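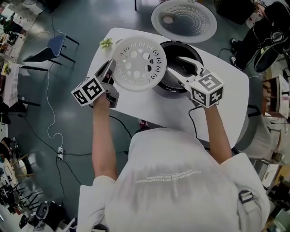

I grew up in a house where rice came from a saucepan, and it was terrible. Gluey at the bottom, crunchy on top, and my mother served it with such confidence that I was nineteen before I found out it could taste of anything. So when I moved to Lultcombe and rented a room above a noodle shop, I started paying attention to what was going on downstairs (you could smell it from 5 a.m., which is a wonderful way to wake up and a rotten way to stay on a diet).

The shop went through two big sacks a week. The cook washed every batch in cold water, swishing with her fingers spread like a claw, until the water went from milk to something more like weak lemonade. Then she let it sit. That sitting was the part I'd never heard of! Half an hour in summer, longer in winter, and she would not be hurried by a line out the door.

I copied her, badly, for most of a year. I bought short grain from the Nunard market, where one stall has 4 kinds in open bins and lets you run your hand through them, and I ruined plenty of it. Too much water, mostly. Package directions tend to be generous with water, and if you've rinsed and soaked the rice it has already had a good drink. I use a bit less than the bag says now and I've never gone back.

Old rice and new rice are different animals, too. Fresh-crop rice turns up in fall and it's softer and a little sweet, and it wants even less water. The bag that's been in my cupboard since spring wants more. I keep a pencil on a string by the stove and write on the bag itself, things like "one splash less" or "fine, stop fiddling."

Last May I got so carried away that I took the train out to Diekmann, where there's a little mill that polishes rice while you wait. The fare was more than the rice. I came home with a bag on my lap, still faintly warm, and ate a bowl of it standing up with nothing but salt. Then I had another bowl with an egg. Was it worth the trip? I'd go again on Monday if somebody else drove.

Leftovers are half the point, as far as I'm concerned. Spread them on a tray so they cool fast, get them straight into the fridge, and the next day you've got fried rice with grains that stay apart. I do mine with scallions, a fistful of frozen peas and whatever's dying in the crisper. The crusty bits stuck to the pan are for the cook, and I will not be taking questions on that.

My mother came to stay over the winter and I made her a plain bowl, no butter. She ate all of it and said it could have used another ten minutes.

Comments (4)

ricepudding868
The pencil on a string! Stealing this. I've been guessing at my water for years and getting a different dinner every night.

Codus Kitchen
Half an hour of soaking is plenty for white. Brown needs a lot longer, I leave mine overnight.

marsh_hen
Your mother sounds exactly like my mother.

tinlid
Which stall at Nunard? I went Saturday and only found the one with the prepacked bags.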